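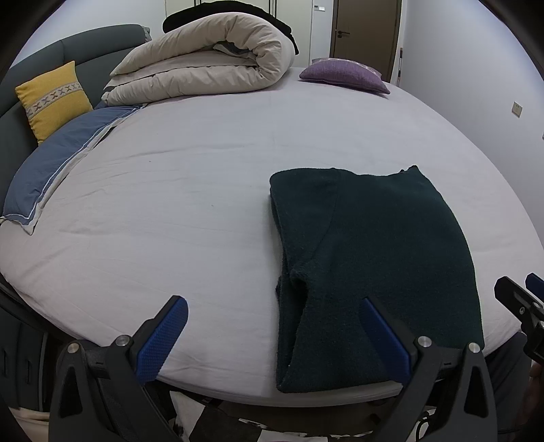 Green knit, folded, on the grey sheet.

2019-11-03

Dye notebook, onion skins, round two. Zsolt says I should write down what I did before I did it, which is good advice and arrived the day after.

Skins: one paper sack from Jummai, mostly brown, a few red that I was too lazy to pick out. Weighed 400 g dry. Covered with tap water in the big Strobel pot, brought up slowly, kept just under a simmer while I answered emails. The smell is soup for the first hour and then something less friendly. Strained through the old curtain. Liquor the colour of strong tea.

Wool: plain white two-ply from Drukanby, skeins A to F. Washed and left to soak overnight. A and B alum, C and D alum plus a pinch of iron at the end, E and F nothing at all, as a control. Viktória thinks controls are a sign I don't trust her. She is right but it's still a control.

All six went in together for an hour, except C and D, which came out early for the iron in a separate bucket. Note for next time: the iron bucket must be LABELLED. Skye rinsed a tea towel in it. The tea towel is now the most even result of the whole day.

Results once dry, by the north window:
A, B: orange-gold, very cheerful, looks like a school play about autumn.
C: olive, good, the one we wanted.
D: olive at one end, mud at the other. I had tied the skein too tight and the middle never got a proper drink. Figure-of-eight ties, loose, four per skein. I have written this in the notebook before, see February.
E, F: a sort of weak biscuit. More than I expected with no mordant. Dalva likes it best and has asked for E.

Rubbed A and C on a damp white hanky. A left a faint yellow mark, C nothing I could see. Cut a short length from each skein and taped them to card, half covered with foil, on the windowsill. The cat is not to be told.

Costs: skins free, alum nearly free, wool not free. Dalva wants to know if we could do 2,000 g for the Senetti order. We could, if someone owned a pot that big and six more sacks of skins turned up. At the same ratio as today I make it far more onions than any of us are prepared to eat. Asked Jummai if the café would save theirs. She will ask. Zsolt has suggested simply buying the olive from Grasik, ready dyed, and was told to go and stir something.

To do:
- second bath from the leftover liquor (in the lidded bucket, smells already)
- reskein D and try it again in the exhaust
- check the pH of the tap water, we have strips somewhere
- new tea towel for Skye
- look at the windowsill card in a fortnight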